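Home | Devices | Guides | Downloads | Contact

Pre-shipment safety checklist: Karaki 2 tablet, depth sensor units

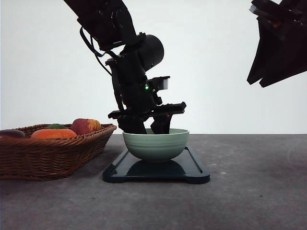 Scope

This checklist covers the engineering sample batch of the Karaki 2, 384 units, built at the Zirnton plant. It was filled in during February by Lina Geagea (battery and charging) and Tài Vi (optics and enclosure). Comments from Gaëtan Pruvost were added later and are marked GP. Anything marked OPEN has to be closed before cartons are sealed.

Result codes: OK, OK with comment, OPEN, N/A.

1. Battery and charging

1.1 Battery label matches the cell lot on the packing record. OK.

1.2 No swelling, dents or lifted tape on the cell before the back cover goes on. OK with comment. On two units the pull tab was folded under the cell. Both were opened, the tabs straightened and the covers refitted. Serial numbers are on the rework sheet.

1.3 Battery connector fully seated and bracket screwed down. OK.

1.4 Charging stops by itself at full charge. OK. Tested with the supplied Flasell adapter and with the older one from the first Karaki. The older adapter charges slowly but cuts off in the same way.

1.5 Back cover temperature after 30 minutes of charging with the depth sensor running. OPEN. The corner next to the sensor gets warmer than the rest of the cover. It stays under our own limit, but the test was done in an air-conditioned room and should be repeated in the warm cabinet.
GP: Please repeat with the folio case closed as well. People will charge it that way whatever the leaflet says.

1.6 Charge level for shipping set within the range on the carrier's form. OK with comment. The first carton was charged too high because the station was left on the previous profile. The units were run down and checked again. The profile name is now written on a card above the station.

2. Depth sensor and emitter

2.1 Emitter window is clean, with no cracks or chips. OK with comment. Fingerprints on several units from the last shift, wiped and passed. Gloves are already in the work instruction.

2.2 Emitter switches off when the window is damaged. OK. Checked on the sacrificial units only. The cutoff line is read at every power-up and the emitter will not start without it.

2.3 Emitter switches off when the camera app is closed or crashes. OPEN. Normal closing is fine. When the app was killed from the debug console, the emitter stayed on until the screen timed out. Abla Zein has the logs. She expects a fix in the next firmware and asked us not to ship on the current one.
GP: Agreed. This holds the batch.

2.4 Emitter warning text present in the settings menu, all languages. OK with comment. The French text runs over the edge of the box and the last word can't be read without scrolling. Not a reason to hold, but please fix it with 2.3.

2.5 Calibration file on the device matches the sensor serial number. OK. Checked by script on every unit. The script stops on a mismatch and did not stop.

2.6 Sensor bracket screws at the right torque. OK. The driver was checked against the gauge at the start and end of the shift.

3. Enclosure

3.1 No sharp edges around the sensor opening. OK with comment. There is a slight burr on the left side of the opening on parts from the second mold. You can feel it with a fingernail but it does not catch a cloth. Tài has sent two samples back to the molder.

3.2 Glass seated evenly on all four sides. OK.

3.3 Buttons return freely and the power button can't be held in by the folio case. OK. The earlier case did hold it in. Make sure none of that stock is on the packing line.

3.4 Drop test samples kept apart from units for shipment. OK. Red bin, by the door to the lab. Please don't borrow from it – one unit came back to the bench without its sticker and took half a morning to trace.

3.5 Memory card tray can be removed without force. OK.

4. Software

4.1 Build number matches the release note. OK, but see 2.3. All units will need to be flashed again and this line repeated.

4.2 Test accounts and sample scans removed. OPEN. The room scans from the calibration hall are still in the gallery on units that skipped the final reset. Nizar Zein is adding the reset to the packing script so that it can't be skipped.

4.3 Location tagging of 3D captures is off by default. OK.

4.4 Device locks after the set number of wrong PIN entries. OK.

5. Packing and papers

5.1 Lithium battery mark on the outer carton, right way up and not covered by tape. OK with comment. The tape machine overlaps the mark by a few millimeters on the small cartons. The mark has been moved down.

5.2 Safety leaflet in each box. OK. The version letter is on the back page, bottom left. Older leaflets without a letter go to recycling.

5.3 Developer notice included. Units in this batch are for Porkent partners and are not for resale. OK.

5.4 Spare folio cases and adapters counted against the order. N/A for this batch. They ship separately.

Open items

1.5 – Lina, repeat in the warm cabinet, case open and case closed.
2.3 – Abla, firmware fix, then a full repeat of section 2 on ten units.
4.1 – Tài, repeat after flashing.
4.2 – Nizar, reset step in the packing script.

Batch status: HOLD. The signed copy goes in the blue folder at the packing desk, and the scan goes on the Karaki share under the batch number.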